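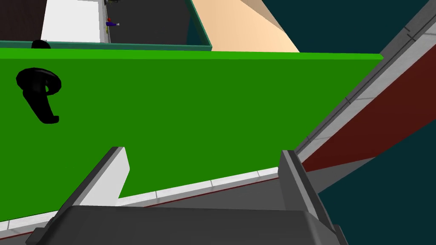
Pledilow Holiday Rooms: Frequent Questions

When can I check in?
From 15:00. If you come earlier, you can leave your bags at the reception.

Is breakfast included?
Yes, for all guests. Children under 4 eat for free.

Can I bring my dog?
Small dogs are welcome. Please write to Niamh Geraghty before you book.

Do you have parking?
The parking is 200 meters from the house. We do not reserve places.

How can I pay?
By card or in cash. We ask a deposit of 100 euros in July and August.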